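Roya Farahani had the kettle on before I'd found a place to put my coat down, and we were well into our second cup before either of us mentioned robots. She runs the robotics club at Sturunden, a community learning centre where the students range from high schoolers to a retired electrician, and she has the gift of making you feel you could join tomorrow.

"People think they need to know everything before they walk in," she told me. "I didn't! I came in August to help with the sign-up sheet, and I stayed because somebody handed me a screwdriver."

The club's big project this year is called Soler. The idea is to teach a robot arm to pack and unpack small electronic parts, and the students do the teaching themselves, working through each job with a pair of hand-held grippers so that their movements can be recorded and learned from later. The goal is 100 good recordings of every task. When I visited they had 44 of the bagging one, and Roya was very pleased with that (she'd brought muffins to mark the occasion).
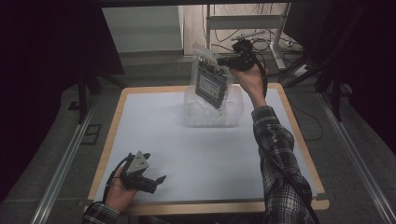
A circuit board in its clear bag, held up by one corner over the plastic tray.

"The bags are the hard part," said Ignacio Valcárcel, who is in his final year of high school and has done more of the recordings than anyone. "A block is easy, you grab it and it stays a block. A bag folds and slides, and you can't feel it properly through the jaws. My first day I dropped it so many times I wanted to go home."

He didn't go home, and these days he coaches the newer members. His advice is to slow right down, slower than feels sensible, and to breathe out before you squeeze.

Money is always a bit of a worry. The club raised $3,502 over the past year, mostly through a repair day and a very popular soup night, and Roya would love to put some of it toward a second table so the younger kids aren't waiting so long for a turn.

I asked her what she'd like to see by the end of the year. She thought about it for a while, turning her cup around.

"I'd like the arm to do one bag, start to finish, with the whole club watching," she said. "Then we'll start on the next thing. Ignacio wants to try zippers, and I've told him he can be the one to explain that to the others."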